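Gunow residents' group backs Ocampo, says next county chair should come from the river towns

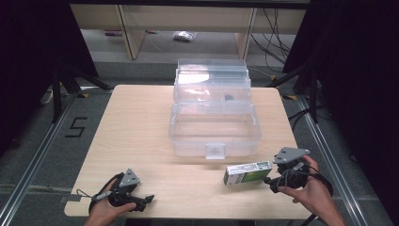
A residents' group in Gunow has given its support to Janelle Ocampo in the race for county chair, saying the river towns have waited long enough for one of their own to hold the job.

The Gunow Neighbors Association made the announcement on May 12, 2026, at a meeting in the old grange hall that ran well past suppertime, with folding chairs set up in the hallway and the doors propped open so the people out there could hear.

Italo Bellini, who leads the association, told the crowd that the last 4 chairs had all come from Nisbridge, and that while he had liked most of them and voted for two, he felt the towns downriver had been left to fend for themselves on roads, buses and the ferry landing at Abella.

"I have friends in Nisbridge, my daughter lives in Nisbridge, and I've got nothing against the place," Bellini said. "But when the Kavel road floods, it's our kids who sit on the bus for an extra hour, and I would like a chair who has sat on that bus too."

Ocampo grew up in Kavel and served two terms on the Abella town council before stepping down to look after her father. She thanked the group warmly, and stayed a good while afterward talking with people by the coffee table, several of whom remembered her mother from the school office.

In her remarks she promised to raise the low stretch of the Kavel road, to bring back the evening bus between Gunow and Abella, and to hold at least one county meeting each season outside Nisbridge. She did not say how the road work would be paid for, though she told a man who asked that she would put out a full plan before the summer was over, and that he was welcome to call her on it if she didn't.

The association says it has 500 members across the river towns and hopes to knock on 2000 doors before the vote in October. Bellini said the door-knocking would start in Gunow and work its way down to the landing, and that anyone with a good pair of shoes and a free evening would be glad to be had - dogs included, if they get along with other dogs.

Not everyone in the hall was ready to sign on. A few people said they wanted to hear from the other candidates first, and Bellini said that was fair enough and that the group would gladly lend the hall to any of them who cared to make the drive.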